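# Informe de avance: proyecto Pludora, recogida de ejemplos en simulación

02/09/2023

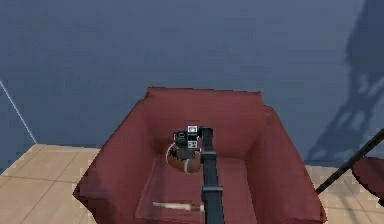 *Entorno simulado: el balón, sujeto por la pinza sobre la caja roja; el cuchillo sigue en el fondo.*

Empezamos por la cifra, que es lo que Gasser mira primero. El compromiso para esta fase eran 4000 episodios válidos de agarre en caja. Tenemos 2000. Es la mitad exacta, y rogamos que se lea como una coincidencia y no como una estrategia.

## Qué se ha hecho

El simulador Larka funciona de forma estable desde marzo, si por estable entendemos que se cae siempre por los mismos motivos. Cada episodio parte de una caja con objetos colocados al azar y termina cuando el operador da la tarea por acabada o por perdida. Guardamos las dos clases. Las perdidas también enseñan, y además ocupan disco que ya está pagado.

El catálogo tiene 11 objetos. Conviven en él un balón de fútbol americano y un cuchillo pequeño, combinación que ninguna cocina ni ningún vestuario reconocería como propia, pero que obliga al modelo a tratar con volúmenes muy distintos. El balón da buenos resultados cuando la pinza lo aborda por el centro. Por las puntas rueda, y el operador aprende vocabulario nuevo.

## Qué no ha salido

- **El cuchillo.** Es fino, queda plano contra el fondo y la pinza tiende a empujar la base de la caja con gran convicción. La mayoría de los episodios descartados son suyos.
- **La física de contactos.** Tras la última actualización de Larka, algunos objetos atravesaban las paredes. Hubo que repetir 11 sesiones completas.
- **Las etiquetas.** Dos operadores entendían cosas diferentes por «agarre parcial». Hemos redactado una definición de media página, que ya tiene una errata y dos interpretaciones.

## Presupuesto

Dentro de lo previsto, salvo el cómputo, que va por delante del calendario. El ahorro en desplazamientos lo compensa: a la caja simulada se llega sin coger el tren.

## Próximos pasos

1. Cambiar el ángulo de aproximación para objetos planos y volver a grabar los episodios del cuchillo.
2. Entregar a Furkar el primer lote revisado para que empiece el entrenamiento de prueba.
3. Fijar la versión del simulador y no tocarla hasta el cierre de la fase.

Pedimos a Gasser una prórroga para completar los episodios pendientes, sin coste adicional. La solicitud formal va en el anexo B, con las firmas que faltaban la otra vez.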